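14 March 2025
By Archie Lindsay

Notes from the Teardown Cell

Readers of the last newsletter will recall that the processor cell at Beder had developed a habit of picking up a chip, thinking it over and putting it down somewhere else. Ruairi Pringle has had it in bits for most of the fortnight. It is now back at the bench and taking processors out of old desktops, and several of you have asked what he did to it. The answer is mostly cleaning.
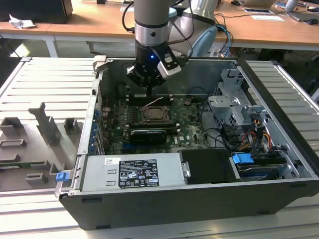
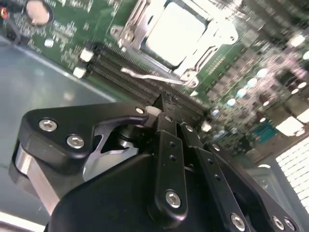
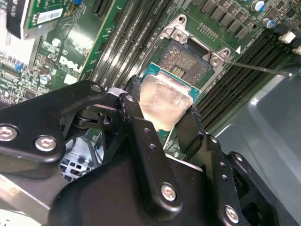 The Beder cell at the bench. The last of the three has the chip between the fingers, thermal paste and all.

The trouble was first blamed on the vision software, as all trouble is. Ruairi spent two days on the Drelunine settings and made them, by his own account, slightly worse. Then he wiped the fingers with alcohol and the drop rate fell by half before lunch. Old thermal paste gets everywhere. It dries on the finger pads, builds up into a little ramp, and after that the chip leaves the grip sideways like a bar of soap.

So the fingers now get wiped every 240 picks, and the cell stops and waits until someone presses the button to say it has been done. There was a proposal to let people skip this on busy days. It was a short meeting.

The second job was the linkage. There is a lot of it on this gripper, and every pivot is held by a hex screw that would like to be somewhere else. Two had backed out far enough to let one finger arrive before the other. On a cardboard box you would never notice. On a processor sitting over a field of very fine contact pins, you notice, and so does whoever wanted to resell the motherboard. All the pivots have been taken out, cleaned and put back with a drop of the medium-strength threadlocker. Please use the medium. The strong stuff is how we came to own the spare gripper from Zarkley, which is in excellent condition and will never come apart again.

Third, the lighting. A bare heat spreader under a bench lamp is more or less a mirror, and the wrist camera does not enjoy mirrors. Ruairi has turned the exposure down for the approach and brings it back up once the fingers are close. He also tried a diffuser made from a sandwich bag, and asks me to say that it worked very well until it didn't.

After that it was only the teaching. The approach height was set again from scratch, and the grip force came down in small steps until a chip could be lifted at a tilt and held there without creeping. The counter stood at 3931 cycles when he closed it up, and the next full service is due 2000 cycles after that. I have written the number on the sheet in large figures, the previous one having been written on a coffee cup.

A few things for anyone on the rota. Cases go on their side with the open face up. Lift the load lever by hand before you start the cycle - the arm will try to take the chip either way, and it is stronger than the board. If the fingers close unevenly, stop and call Ruairi, and resist the urge to bend anything.

The MacRitchie cell gets the same treatment next. It has been behaving perfectly, so we expect to find something awful.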